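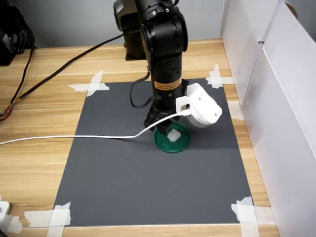 Pinza sobre el cubo blanco, dentro del plato verde. Cable blanco del soporte de muñeca hacia la izquierda.

**Ticket 1033: el kit Vallska pierde la imagen de muñeca al bajar**
Abierto por: Gintarė Dzene (Krūmiņa)
Atiende: Triin Sepp, soporte Vallska
Fecha: 15 de noviembre de 2018
Estado: pendiente de recambio

**Gintarė Dzene**
Buenos días. Tenemos en evaluación el kit de brazo con soporte impreso para cámara. Cuando el brazo baja hacia el plato, la imagen se congela y el programa muestra el error 182. El brazo no se para y termina el movimiento sin imagen. Arriba, en la posición de reposo, el error no aparece nunca. Ya he reiniciado el programa y he cambiado el puerto del ordenador, con el mismo resultado.

**Triin Sepp**
Gracias por la foto. Veo que el cable blanco va desde la muñeca hasta la izquierda casi recto, por delante de la pinza. ¿Me puede decir qué longitud tiene? Le pido también una prueba: el mismo recorrido, pero con la velocidad reducida a la mitad.

**Gintarė Dzene**
El cable mide 800 mm, es el que venía en la caja. A media velocidad el error sale igual, en el mismo punto de la bajada. Después sujeté el conector con la mano, con el brazo quieto abajo, y la imagen volvió. Cuando lo solté, se perdió otra vez.

**Triin Sepp**
Entonces es tensión en el conector. Por favor:

1. Apague el brazo antes de tocar el cableado.
2. Lleve el cable hacia arriba por el antebrazo, sin tapar la etiqueta naranja, y deje un bucle flojo en la muñeca, parecido al del cable negro.
3. Repita 4 bajadas y adjunte el registro.

**Gintarė Dzene**
Hecho, pero con el bucle el cable ya no alcanza el ordenador. Lo acerqué de manera provisional: tres bajadas bien, en la última otra vez 182. Registro adjunto. Mi compañera Baiba Butkienė pregunta si el soporte se puede pedir con una brida para el cable.

**Triin Sepp**
Con brida todavía no, lo paso a diseño. Envío hoy un cable más largo y un soporte nuevo, sin coste. Dejo el ticket abierto hasta que los haya montado.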